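4.2 Shared tables and the things that stay on them

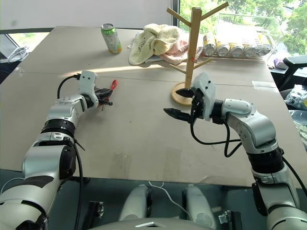 Of the 29 shared tables we followed at the Cestside site, the ones beside a window were by far the most rewarding to study. People chose them first in the morning and came back to them after lunch, and it was a delight to watch how much small household life gathered there. Henriques (the larger of our two floors) had up to 60 visits a day to such tables, and the diaries from that floor are wonderfully full of cups, spoons, biscuit tins and notes about who had moved what.

Upright storage was the great surprise. We had expected trays to do well, as they did in the Pesten survey, but a mug tree held its place on a table for weeks while trays wandered off to the sink and stayed there. Diary writers seemed fond of them! One called hers "the lamp post", and several gave directions by it.

Figure 4. A pale shared table near a window, with a wooden mug tree in the back half. A faint seam crosses the middle of the top, and scuffs, smudges and a few tape marks show on the surface.

Marks of this kind turned out to be very useful to us. Of the 1,359 diary entries, 400 mention the state of a table top, and tape comes up again and again, usually where a label or rota had once been stuck down. We coded these entries separately from spills and crumbs, following the Floven scheme, and return to them in Section 5.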